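Search this site Search
Home Features Interviews Workshops Archive Contact

Teaching a machine to do the shopping

The grocery room at Kerkdale is at the end of a long corridor, past the loading door, and you smell nothing at all when you walk in. I had half expected to smell carrots. The produce is made to be handled thousands of times, and the woman who runs data collection here told me she has stopped noticing that it isn't real. "I went to an actual supermarket last week and picked up a pepper, and my first thought was that the weight was off," she said. "It took me a second to remember that mine are the odd ones."

She leads the team that gathers demonstrations for Prisholm, the project name for a learning system that is meant to pick, carry and sort everyday goods. She asked me to leave her name out of it, partly from shyness and partly so that the operators would get their share of the attention. She talks fast, draws on whatever paper is nearby, and went back to the whiteboard twice in the middle of other people's questions.

I asked her to start with what a single example is.

"One episode is one small job from beginning to end," she said. "Say the job is to move a thing from a crate to a basket. An operator drives the arms, the cameras and the joints all get recorded, and at the end somebody marks it: good, usable or no. That's the whole unit. Everything we do is piling those up and trying to make sure the pile has the right things in it."

The pile, on the Tuesday I visited, held 3187 episodes from the grocery room. She was quick to tell me how unevenly they were spread. Of those, 824 involved something that hangs, bends or shifts its weight when you lift it, and she would happily trade a good many of the others for more of that kind.

"Everybody loves collecting tomatoes," she said, laughing. "A tomato is a ball! You can get into a lovely rhythm with tomatoes, and at the end of the morning you have a big number and you feel great. And then you train on it and you've got a system that is wonderful at balls. Grapes are where it gets interesting, because a bunch of grapes doesn't have an obvious place to hold."

Grapes came up again and again over the two hours we spent talking. The early instructions to operators said simply to take the bunch at the top. They did, and the recordings all looked alike, and the trained system did the same thing each time whether or not it was a good idea. So the team rewrote the instruction sheet to ask for variety: one hand or two, a slow lift or a quick one, a bunch that starts flat in the crate or one that starts on its side.

"With two hands you have to decide which hand is carrying and which one is helping," she said. "People do that without thinking. You should see how often an operator changes their mind halfway, and that's gold for us, I really mean it. I used to throw those out because they looked messy." 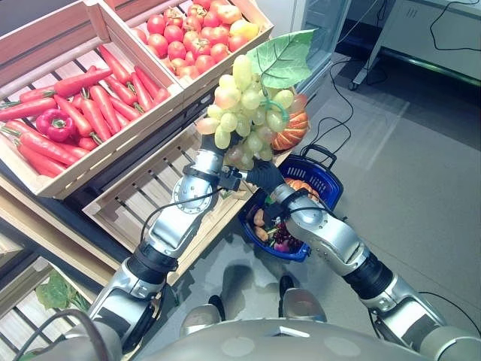
"The change of mind is the part you can't write down," she went on. "I can describe a grasp to you. I can't describe the little moment where you feel it's going wrong and you shift your other hand under it. If we only keep the clean runs, the system never sees anyone recover, and then the first time something slips it has no idea what to do next."

That was the biggest change in how they work, she told me, and it came from an operator. He had been on the rig since the spring and had noticed that his best afternoons, by his own reckoning, produced the most rejected episodes. The old rules counted any regrasp as a fault. He kept a list in a notebook of the ones he thought were unfairly marked, and when the two of them sat down and played them back, she agreed with nearly all of it.

The rules now say that a regrasp is fine as long as the job gets finished. A dropped item is fine too if the operator goes after it. What still gets an episode thrown out is a long pause in the middle, where the operator has stopped to talk or to scratch their nose. "The system learns the pause," she said. "We had a version that would get to the basket and just wait. It was very polite about it."

I wondered how they decide what goes in the crates. She has a script for that, written at the desk next to hers by a colleague who used to lay out shop windows. It deals out an arrangement for each session, and the first job of the morning is to build whatever it says. The names of the sets go back to a former intern who called the fruit-heavy one Pakis, and the label stuck. Ntuli is the mixed one, with roots and leafy things in with the round ones, and it's her favorite.

"Ntuli is a pain to set up and I love it," she said. "Things are half behind other things. You've got a color next to nearly the same color. If you're reaching past a pumpkin to get to something else, you have to think about your elbow — and so does the machine, or it will once it's seen enough."

They change the set every 40 episodes. She arrived at that number by watching people get bored. Any longer and the operators stop looking, she told me; their hands know where the thing is and the eyes wander off. Any shorter and the whole morning goes to carrying crates around.

I spoke with one of the operators during her break, over a sandwich. She had come from a sewing workroom and took to the controls quickly. The hard part for her was patience with her own arms. "At first you want to snatch," she said. "The arms follow you, but they have their own size, and you have to leave room for that. After a week I was reaching for my coffee in a funny wide curve at home. My kids do an impression of me."

She likes the two-handed jobs best, and she likes knowing that her way of doing a thing ends up somewhere. Each operator's style shows in the recordings, enough that the team lead can often tell who was driving from the first few seconds. They used to worry about that. Now they rotate people through every set so that no arrangement belongs to one pair of hands.

What does the system do with it all? Back at the whiteboard, the team lead drew me a wobbly line for each demonstration, dozens of them fanning out from a crate and coming together over a basket. The trained system, as she explained it, has to find its own line through that bundle from wherever it happens to start. Where the lines are thick it does well. Where she had left a gap in the drawing, she tapped the pen a few times.

"That's where I spend my days, in the gaps," she said. "Something starts a little too far back, or it's leaning on its neighbor. We test, we find a spot where it gets lost, and we go collect there. Then it's good at that and it's lost somewhere else. I find that so much fun! I know it sounds like bailing out a boat."

The next batch will be about putting things back. So far almost every episode goes one way, out of the crate and into the basket, and the reverse is harder than she expected. A crate that's already full pushes back at you, and things roll. They tried a few runs in November and most of them ended with tomatoes on the floor. She kept every one where somebody went and picked them up.

Before I left she wanted me to try the controls, and I did, badly. I got hold of a carrot on my third attempt and dropped it short of the basket. She marked the episode herself, and when I asked what grade I'd been given she turned the screen so I could see it: usable.

More in Interviews
Six months with a folding bench
The people who label the laundry
What a good operator notices
Building a kitchen for machines to practice in
Notes from a night shift in the parts room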